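Plug-in mornings are back, and we have more cars this time!

If you came to our first one in April, you'll remember that it rained the whole time and people still stood in line for a turn behind the wheel. We're doing it again next month, and owners have promised us 12 electric cars, from a tired old hatchback with a very honest battery to a pickup that can run your fridge in a power cut.

Yulan Jia is bringing the car she drives to work every day, 17 miles each way, and she'll happily talk winter range with anyone who asks (bring your own numbers, she loves comparing). Ramesh Srivastava will have his charging cables laid out on a table so you can see which plug fits what.

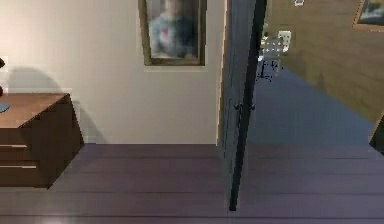
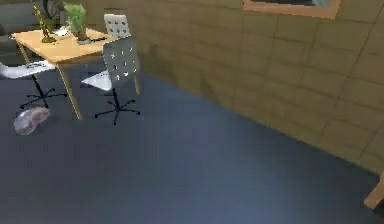
Test drives run in two sessions, and each one has six slots that go to club members first. Bring your license. If you've never driven electric before, ask for Urszula Sowa — she is wonderfully calm with first-timers, and she'll show you how one-pedal driving works before you leave the lot.

We're also looking for someone with a home charger on an older electrical panel. Lots of you wrote in asking whether the wiring has to be replaced, and a real story from a neighbor would help so much! Drop Hendrik Van Leeuwen a note if that's you, and tell him what your electrician charged.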